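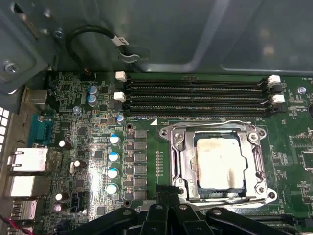

Relatório de Projeto
Recuperação de computadores de secretária para uso escolar: avaliação de um circuito local de reutilização

1. Enquadramento

O presente relatório foi elaborado no âmbito da unidade curricular de Projeto em Gestão Ambiental e descreve o trabalho desenvolvido junto da Fehr, empresa de recolha de equipamento elétrico e eletrónico com armazém em Gundstead. O objetivo consistiu em avaliar se os computadores retirados de serviço pelos organismos da zona podem ser encaminhados para escolas antes de entrarem no circuito de reciclagem de materiais.

A legislação aplicável aos resíduos eletrónicos atribui prioridade à prevenção e à reutilização. Na prática, o equipamento chega ao armazém misturado, sem inventário e muitas vezes sem cabos de alimentação, o que torna a triagem morosa e leva a que unidades em bom estado sigam para trituração.

2. Metodologia

O grupo analisou um lote de 105 computadores proveniente dos escritórios da Jenberg. Para cada unidade foi preenchida uma ficha com o ano de fabrico, a memória instalada, o estado do disco e o resultado do arranque. A ficha sofreu alterações durante a primeira semana, por não prever campo para equipamentos sem disco, e as unidades já registadas foram revistas em conformidade.

Os discos foram apagados segundo o procedimento interno da Fehr. Os que não permitiram a operação foram separados para destruição física. Não se procedeu à reparação de fontes de alimentação, por razões de segurança.

3. Custos e destino

O orçamento atribuído foi de 600 euros, aplicado sobretudo em memória usada, pilhas de placa e pasta térmica. O transporte ficou a cargo do programa Zurncombe, que definiu igualmente as condições mínimas de receção: quatro gigabytes de memória, sistema operativo livre instalado e garantia de três meses assegurada pelo grupo.

A substituição da pasta térmica foi a operação que maior discussão suscitou, dado o tempo que consome em equipamentos com vários anos de uso. 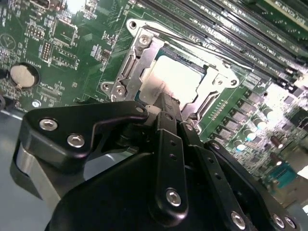
Na sessão intermédia de apresentação foi observado por um dos presentes que a garantia proposta lhe parecia curta para uma escola, que dificilmente conseguiria detetar avarias antes de o segundo período letivo estar em curso, e que seria preferível entregar menos máquinas e acompanhar cada uma durante todo o ano. O grupo registou a observação e propõe que a duração da garantia seja renegociada com o programa em outubro.

4. Limitações

O lote analisado tem uma única origem e não representa a totalidade do material recebido em Gundstead. Não foi medido o consumo energético em utilização, pelo que a comparação com equipamento novo permanece incompleta. As fichas de triagem encontram-se em anexo.

Versão entregue em 23 de setembro de 2018.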